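3.2 Materials and washing procedure

Terry cloths were bought in a single lot from Kunero and divided between the two test sites, Fleseton and Calberg. The two towns were chosen for their water: Fleseton draws on a chalk source with a total hardness of 228 mg/l as calcium carbonate, while the Calberg supply is soft. Before the first wash, each cloth was kept in a conditioned room overnight and weighed. The mean mass per unit area of the lot was 465 g/m².

Washing followed the same programme at both sites. No softener was used, and spin speed was held at 1,000 rpm. Cloths were line dried indoors, as tumble drying is known to raise the pile and would have masked the effect of mineral build-up. Absorbency was measured by the sinking method after every wash, up to wash 11. Between measurements the cloths were laid flat without pressing (Figure 2), so that the loops were not crushed by folding or stacking.
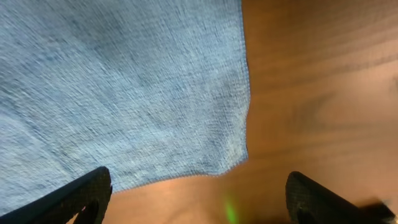 Figure 2. Light blue cloth on a wooden table. Fine loops and ridges are visible across the surface, with several soft folds.

3.3 Treatment of data

Sinking times were log-transformed before analysis, because the raw values were strongly skewed at the hard-water site. A mixed model was fitted with site and wash number as fixed effects and cloth as a random effect. Cloths with pulled loops or open seams were removed from the set at the wash where the damage was first noted; their earlier readings were kept.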